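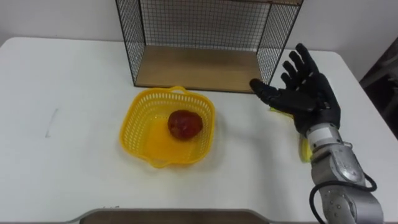 1 min read

Notebook, September, Bresell training ground

Ball pressure trial, second series. The 24 match balls supplied by Mockus were checked at 5 p.m. and again after the Namana squad finished shooting practice. Two balls fell below the match limit and were withdrawn.

Attendance at the open session was 839. The Kikico gauge read slightly high against the club gauge and will be recalibrated before the next home game. Shooting data from the left side remain to be entered.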